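Teaching two arms to share a dish rack

2 February 2019

The lead developer of Matia had been up late with a planner bug when we spoke, and she was cheerful about it. Matia is the motion software that the small team at Starkivari has been writing since November, and its current job is plates.

"People ask why we don't pick something more glamorous," she told me, pouring us both more tea. "But plates are lovely! They're flat, they're shiny, they hide under one another, and every one of them has a different rim."

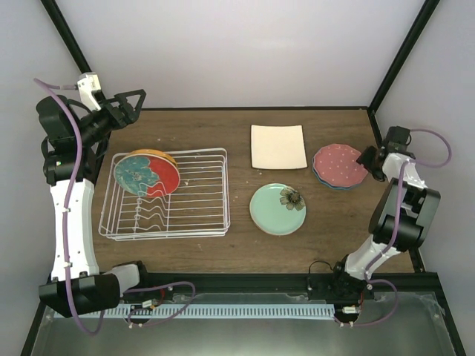 Two arms, one rack and a mixed set of plates on the Starkivari bench.

Both arms are planned together, she explained, as one body with a great many joints. The planner gets 200 milliseconds to find a path, and if it can't manage that, one arm waits while the other goes first. "It's a bit like two cooks in a narrow kitchen – somebody has to say 'after you'."

I wondered how much the wrist cameras matter when there is already a wider view of the table. Quite a lot, she said, especially for rims. A scalloped edge gives the grasp software a different outline to follow from a plain one, and a pale square lying on the wood can be hard to judge for height. "The wrist view is where we argue the most," she laughed.
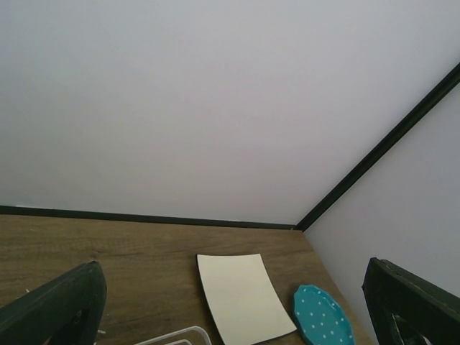 Learning from the logs

Every run is saved and replayed in Brevex, the team's own viewer, which lines up the camera views with the planned and measured joint positions. She has watched 281 runs herself and still enjoys it. Her favourite moments to study are the ones where a finger meets a rim, and the force estimate either agrees with the picture or doesn't.
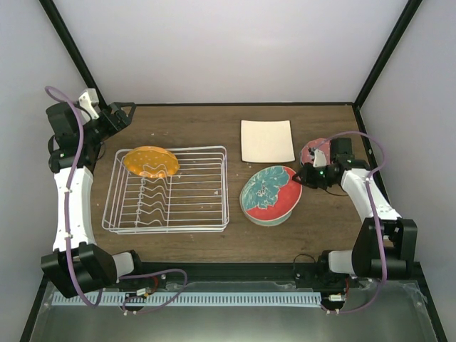
The right gripper at the edge of a small patterned plate.

Next on her list is a gentler release, and then, she hopes, bowls.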